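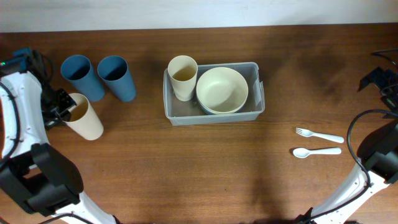 2025-04-20

Bench notes, tableware clearing and the gray bin

Started this entry because the bin layout Forilano suggested keeps getting repeated as if it were settled. I don't think it is. Their sheet says cups and bowls go in together, flatware stays out until last, and that this saves time over sorting by type. No timings on the sheet that I can find. The only number they give is a bin footprint of 400 by 300, and that's a catalog dimension.

Set used for this round: 8 pieces. Four cups, two bowls, one fork, one spoon. Both bowls stacked and in the bin with one cup, the other three cups and the flatware still to go. Two of the cups are a matching blue pair, one is cream.

What bothers me is the stack. Two bowls nested take up hardly more floor than one, fine, everybody agrees on that. But the claim that the cups then "find their own place" next to the bowls is wishful. A cup put in at an angle stays at an angle if it's leaning on a bowl rim, and the next one has to go around it. I would like to see the cups go in first, upright, and the bowls after. Monar tried that order in December and wrote it up as slower, but they also changed the bin halfway through, so I wouldn't lean on it.

Second complaint, the tapered cups. The blue pair ought to nest one inside the other. I haven't found a note from anyone saying whether they stick. If they do, we gain space and lose it all again prying them apart at the sink. Needs one dull afternoon of checking before it goes into the instructions.

Flatware last: I can live with it. A fork under a bowl is a nuisance to fish out. A fork on top slides down the side anyway, so I'm not sure "last" buys much. A separate cup for fork and spoon would be the obvious thing, and it's what most people do at home without a sheet.

The Brudel log has 384 entries for clearing and a good many just say "ok." OK how? Everything in the bin, or everything in the bin and still in one piece, or everything in the bin such that you can carry it? I've started writing the end state in words and would ask the rest of you to do the same.

To do:
- cups first, bowls second, same bin all the way through
- blue pair nested vs. side by side
- ask Fonseca whether the bin comes in a deeper version, the sheet gives no depth
- strike "find their own place" from our copy until somebody shows it

Leaving the bin order as is for now. I don't want two things changing at once.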